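Best small cube for travel?

selar87
My old Zistik finally popped a corner on the train and I can't get it to stay together. Looking for something small, under $12 if possible. I only do a few solves on my lunch break, so no need for magnets!

benavides_k
Get the Bevetti mini. I've done 200 solves on mine and it still turns great – a little loud though.

tray_solver
Disagree, the Bevetti locks up on me constantly. I'd go small and cheap, and keep it on a tray so it doesn't roll under the couch lol.
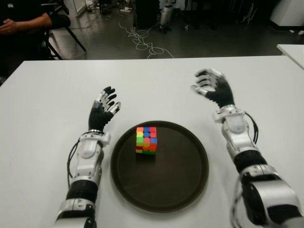
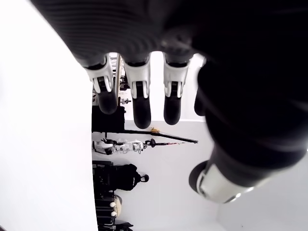

benavides_k
Locks up? Did you loosen the screws? Mine was awful until I gave each one a half turn.

selar87
OK, I'll try the screws on the Zistik first – if that fails I'm ordering the Bevetti tonight. Thanks, both of you!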